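4.2 Workspace rules for shared counters

The rules in Section 4.1 cover the arm alone: speed limits, force limits, and who may clear a stop. They say little about what else may sit within reach of the gripper. Most of the incidents logged during the first phase at the Hollden site came from this second group. Of the 89 entries in the log, 15 were contacts between the arm and an item that had no part in the assigned task. None caused injury. Two ended with a damaged item, and in both cases the operator had judged the item to be far enough away.

We therefore wrote a separate set of rules for the counter itself. The starting point was the draft checklist by Janjua and Lodhi for the Zirari kitchen trials, which sorts every object on a work surface into one of three classes. A task object is one the arm is meant to touch. A fixed object stays in place for the whole session and is entered in the collision model. A loose object is anything else, and the checklist requires that it be removed before power is applied to the arm. The third class proved hard to apply in practice. A kitchen counter with no loose objects is not much like a kitchen counter, and operators at Hollden began to list nearly everything as fixed in order to keep it there.
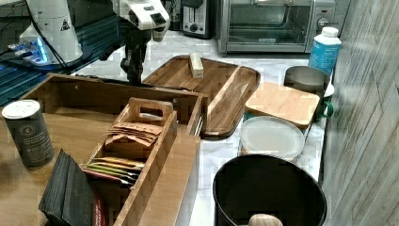 Figure 6. Counter with the arm positioned near an open drawer compartment.

Our version keeps the first two classes and splits the third. A loose object may stay if it is stable, closed or empty, and entered on the session sheet with its resting position. Otherwise it is removed. Tall items need the most care under this rule, as a light touch near the top can tip them. The bottle with the blue label in Figure 6 has a screw cap, so it can qualify as closed, but it must still pass the stability check. That check is done by hand before the session. The operator pushes the item sideways at its highest point with a spring gauge, and it passes if it slides before it tips.

Open vessels are treated differently. They are allowed only when empty, and the operator must look into each one at the start of the session and again after every break. We considered requiring lids on all of them and decided against it. A lid that is not fastened is one more loose object, and it hides the contents from the person doing the check.

Drawers and doors raise a separate issue. The collision model used on the Kaimal controller stores each of them in a single state, usually closed. When a drawer is opened, by the arm or by a person, the model is wrong until someone updates it. Rule 7 states that any change in a drawer or door must be confirmed in the model before the next motion command is sent. During a task that includes opening a drawer, the update has to be part of the task program - a manual update between steps was skipped too often to be relied on.

Packets, sachets and similar light goods are exempt from the stability check when they are held in a caddy or tray with side walls. The holder is then treated as the object, and its own position is recorded. The exemption does not apply once a packet has been taken out and set down.

Cables were left out of the Zirari checklist altogether. We added a short rule that power and signal cables at the arm base be routed away from the side where the gripper works, with enough slack for the full range of the first joint. The route is checked by moving that joint slowly to each limit with the gripper empty.

The revised rules were used for 175 sessions in the second phase. Time spent on setup rose at first and then fell as operators became used to the sheet.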